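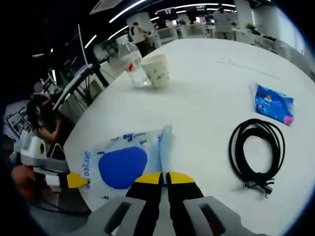
Round table for a small eat-in kitchen – what size, and do I need a leaf?

Print | E-mail

4 min read

Posted by Marlene Rathjen

Hi all, I'm hoping someone on here has been through this. We moved into a rental over in Flonerville in January and the kitchen has this odd little nook at the back, with a window on one side and the door to the laundry on the other. Right now we've got my mother-in-law's old rectangular table crammed in there and every single person who walks through bangs a hip on the corner. I have a bruise that I think is permanent at this point.

So I want to go round. My husband says round tables waste space and that we'll lose all the elbow room. I say we never use the ends of the one we've got except to pile mail on. The nook is a bit over nine feet one way and not quite eight the other, but the laundry door swings into it, which eats up a good chunk when somebody's going through with a basket.

There are 2 of us most nights, and then my sister's family comes for Sunday lunch and it's suddenly a crowd. I've got $500 set aside and I'd really rather not go past it. I was looking at the Unberg pedestal table, which is $484 before delivery, and the lady at the store said it "seats four comfortably" (don't they all). There's one with a pull-out leaf from Brandes that my sister swears by, but it's $2905 and I laughed out loud in the store. Is a leaf worth that kind of money? Would I be happier with a plain table and some folding chairs in the closet?

Also, does anybody regret getting white? I keep going back and forth. The floor's dark and the room doesn't get sun until late afternoon, so I like the idea of something bright in there, but I cook a lot of curry and I'm not a tidy cook.

Thanks in advance, and sorry for the ramble!

Posted by Timo Hinrichs

Okay, I've refinished and resold a fair number of tables out of my garage, so I have opinions.

Size first. Forget the seat numbers on the tag. What matters is how much floor you've got behind each chair. You want three feet from the edge of the table to the wall, and you can squeeze that down to thirty inches on a side where people only sit and don't walk past. Your short direction is the one that decides it. If it's a little under eight feet, a 42-inch table leaves you a bit more than two feet on each side when it's dead center, and that's tight! Push it off center toward the window, let the window side be the snug one, and you'll be able to get through to the laundry without anybody having to scoot in.

I'd look hard at 36 inches too. It sounds tiny, I know. But two people eat at a 36 all the time and have plenty of room for the serving dishes, and four can do breakfast on it if they like each other.

Before you buy anything, get an old bedsheet, tie a string to a pencil, and cut yourself a circle the size of the table you're thinking about. Lay it on the floor where the table would go and leave it there a few days. Walk around it with the laundry. Open the door all the way. Put your chairs around it and pull them out like you're getting up. I did this with my own kitchen and went down a whole size, and I'd been completely sure.

Pedestal base, yes, for a small round one. Four legs on a round table means somebody always gets a leg between the knees. The catch is wobble. When you go to the store, lean on the edge with your forearm, about as hard as you would when you're standing up after a big meal. If the far side lifts, walk away. Check how wide the foot is, because a skinny foot under a wide top is where the trouble comes from. And bring the screws back to snug after the first month – they all loosen up a little once the table's been leaned on.

As for the leaf, I wouldn't pay that. A leaf makes sense when you stretch the table out every week and you've got the floor for it, and from your measurements you don't have the floor. Once it's open you've got an oval poking straight at the laundry door and you're back to bruised hips. For Sundays I'd put the kids at a card table in the next room. They like it better anyhow.

White: depends what kind of white. A painted top will stain from turmeric, and I mean within the hour. A hard factory finish does a lot better, though I'd still wipe it up right away. If you do get a yellow ring, try baking soda and a little water on a soft cloth, go easy, and then leave the table in front of the window for an afternoon or two. Sun fades turmeric better than anything I've ever bought in a bottle. Don't use the scrubby side of the sponge. You'll get the stain out and leave a dull patch that bugs you forever.

Posted by SorndenSue

We have a white one and I love it. Shows crumbs but so what, you wipe it.

Get placemats!

Posted by kitchen_gary

I'm going to go the other way from Timo on the size. We had a 36 and it drove me nuts. Two plates, two glasses, the salad bowl, and then where does the bread go? It ended up on the windowsill. We went up to a 42 and I'd never go back, even though one chair has to stay tucked in against the wall when it's not being used.

Agree about leaning on it in the store though. My first one tipped a full pot of coffee toward my brother.

One more thing, ask what delivery costs before you fall in love. You've only got sixteen dollars of wiggle room there. Our store did a free drop-off on Thursday only, if you were okay with it being left on the porch in the box. Bring a friend, those pedestals are heavy.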